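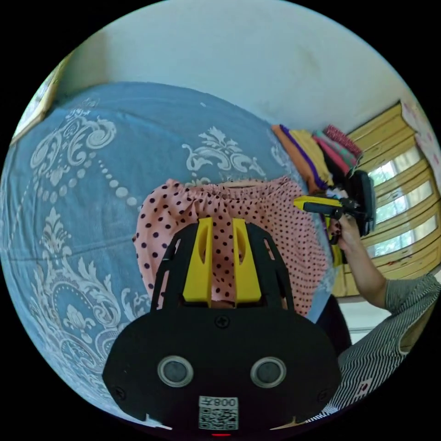

3.2 Gathering the folding examples

Figure 2. View from one of the two hand-held grippers during a clothes task on a bed. The second gripper is held at the right, near the stack of folded clothes.

All examples were gathered in homes, by people using a pair of hand-held grippers, one in each hand. Each gripper carries its own wide-angle camera, so the yellow fingers stay in the same part of the view whatever the hand does (Figure 2). We kept the black corners of the circular view and did not correct the curvature before training.

Collectors worked on their own beds with their own clothes. We gave no rule for the order of garments or the style of fold – only that both grippers should be used and that each garment should end up on a stack. Patterned bedspreads were allowed. An early set gathered by Tierney and Geraghty on plain sheets gave a model that lost the edge of the cloth on busy backgrounds.

The full set, which we call Jolside, holds 3392 examples from 87 homes. An example starts when either gripper first closes on a garment and ends when both have let go. Recordings in which one camera stopped early were dropped. Whiteley checked the start and end marks by hand, and unclear cases went to Rissanen for a second look.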